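How to reset a two-arm tabletop test so your results mean something

Last updated December 25, 2022

I get more email about resets than about anything else we do at Killonberg, including the learning part, which is supposed to be the interesting bit! So I've finally written out the whole routine. It's the way we test Rind, our two-arm policy, on the mug and coaster task, but you could use it for nearly anything where small objects have to go back to the same place over and over before a robot has a go at them.

If you've read the May write-up you'll know why I'm nagging. We ran 51 trials of Rind, got a lovely success rate, changed nothing, ran it again with a different person putting the mugs out, and the success rate dropped through the floor. Same weights, same arms, same mugs. The second person just put the coaster a bit nearer the back wall than the first one had. We spent two weeks looking for a bug in the controller (I still feel a bit ill thinking about it).

What you need

A fixed camera that sees the whole workspace and that you promise not to touch. A camera on at least one wrist. Some way of laying a saved picture over a live one at half strength. We use Rotus, our own little viewer, but I've seen people do the same with two browser windows and a lot of squinting. A text file or spreadsheet for the log. The objects you're testing with, and spares of the ones that break.

You don't need tape on the table, and I'd argue against it. Tape ends up in the camera view and the policy can learn to look for it. We had a version of the task with four tape corners round the coaster spot and the policy was superb at finding tape.

Step 1. Choose your layouts before you run anything

A layout is one arrangement of everything at the start of a trial: where the coaster is, where the tray is, which mugs are on it, which way the handles point, and where both arms are parked. We have 15. Some are easy and some are nasty on purpose, with a handle tucked in against its neighbour or the coaster off to one side where only one arm can comfortably reach.

Set them all up in one sitting if you can. Do it by hand and don't be too neat. People lay things out in tidy grids when they know it's for a test, and then they collect training demos in a cheerful mess, and the two don't match. I now look through the demo start frames first and copy the general untidiness of those.

Pick the layouts before you've seen the policy run. It's very tempting to swap one out afterwards with a perfectly good excuse. Write them down, number them, leave them alone.

Step 2. Save a fixed view and a wrist view of each one

Most people only save the fixed view. It's the obvious one and it'll get you most of the way, but it's poor at telling you about small turns and slides on the far side of the table, and it's no use at all for things hidden behind a forearm.

So for every layout, park the arms, save the fixed view, then drive one arm to a lookout pose over the coaster and save what the wrist camera gets. Use the same lookout pose each time, stored as joint angles. Don't steer there by hand, however good you think you are.

What you want in the wrist view is both fingertips, the whole of the coaster with clear table all the way round it, and something that can't move. The fingers give you a free ruler, as they're always in the same spot relative to the camera. If they don't line up in the overlay, your camera has been knocked and you should stop and sort that out before you blame the coaster.
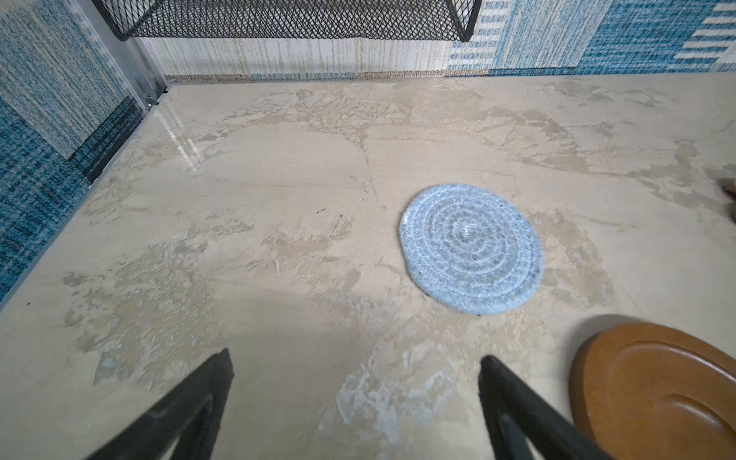
Couldn't you skip the wrist view altogether and just calibrate the fixed camera properly, one reader asked under the May post, given that a decent calibration should put the coaster within a couple of millimetres anyway?

Fair question, and I did try it. A good calibration tells you where the coaster is. It doesn't help the person who's standing there with the coaster in their hand, trying to put it back. With an overlay they can see the mismatch and nudge it until it goes away, and they don't have to read a single number. The other thing is that a woven coaster isn't a perfect circle, so it has a turn to it as well as a position. From close up you can match the outline. From across the workspace I can't, not reliably, and neither could the other two people I roped in.

I'll admit it costs time. Driving to the lookout pose and back adds a chunk to every reset, and on layouts where the coaster is out in the open I suspect you'd get away without it. We do it on all of them anyway, because once you start skipping it on the easy ones you start deciding which ones are easy.

Step 3. Reset in the same order every time

Ours goes like this.

Arms to park first, and wait for them to settle. Then the coaster, matched in the wrist view. Arm back to park. Then the tray, matched in the fixed view. Then the mugs, back row before front row so your sleeve doesn't drag over the ones you've already done. Then handles. Then hands right out, and one last look at the overlay with both views side by side.

The order matters more than you'd expect. When we did the mugs before the tray, people would lift a mug to shift the tray under it, put the mug down somewhere near where it was, and carry on. Nothing in the log to show for it. If the tray's off, everything comes off the tray and you start that part again. It's annoying, I know.

Handles deserve their own paragraph. Rind picks its grasp mostly from the handle, and a handle that's turned a few degrees can change which arm it decides to use. Match the far end of the handle, the part that sticks out most, and let the rim look after itself. And if two mugs are close enough to touch, put both of them down before you fuss with either.

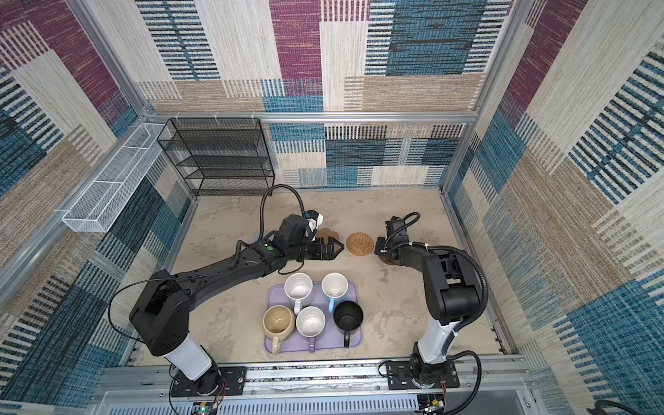
Atif Tarar

Step 4. Get the arms out of each other's way, and log where they stopped

Parking is the bit I used to treat as a detail. You tell the arms to go home, they go home, fine. But we have two of them sharing a fairly small floor, and the start pose is something the policy sees in every camera. If one gripper begins a little nearer the coaster than it did last time, that's a different trial, however perfectly you've lined up your mugs.

So read the joint angles back after parking and write them in the log next to the layout number. Don't log the pose you asked for, log the one you got. If any joint is outside your limit, send the arm away from park and bring it back in again. Ours nearly always sorts itself out on the second go.

Look at the cables too. A loop of cable at the wrist can lie one way or the other depending on how the arm came in, and it shows up in the fixed view as a great dark curve. I'm not sure how much the policy cares. I've put it in the notes column for each trial so that one day I can check, and if anyone beats me to it, please tell me.

Step 5. Run the layouts in a shuffled order

Never run one layout over and over and then move to the next. Whatever drifts through the day (the light, the motors warming up, you getting bored) will end up stuck to whichever layout was unlucky. Shuffle the list, and if you're comparing two policies, shuffle those in as well so the person doing the reset doesn't know which one is coming up. We compare Rind with Rimon, our older single-arm-at-a-time version, and I have Rotus pick between them and keep quiet about it until the end.

Decide what counts as a success before you start. For us the mug has to be upright, with its whole base on the coaster, and both grippers clear of it. A mug that's half on is a fail. We argued about half on for most of an afternoon and I'd rather you had that argument before the trials than during them.

What we got

With the full routine, Rind managed 110 successes in 148 trials. That's lower than the first number from May and higher than the second, and I trust it far more than either. What pleased me most was the spread between people: swapping who did the resets no longer moved the result by any amount I could pick out of the noise. Rimon did worse, mostly on layouts where it had to reach across the tray, and I'll do a separate page on that when I've been through the failures properly.

Some loose ends

If a trial stops on a fault, throw it away and put that layout back in the shuffle. Log that you did it, though. A policy that faults a lot on one layout is telling you something and you don't want it quietly disappearing.

Save the start views of every trial as well as the reference ones. They take up hardly any room and I've gone back to them more times than I can count, usually to prove to myself that a reset I was suspicious of was fine.

If your overlay has a strength slider, set it to half and leave it there. Too strong and you'll line things up with the ghost of a mug and not with the mug.

And replace anything that chips. We carried on with a chipped mug for a while, and then had to swap it halfway through a set for an unchipped one that was very slightly taller. I reran that whole set. I've since bought spares.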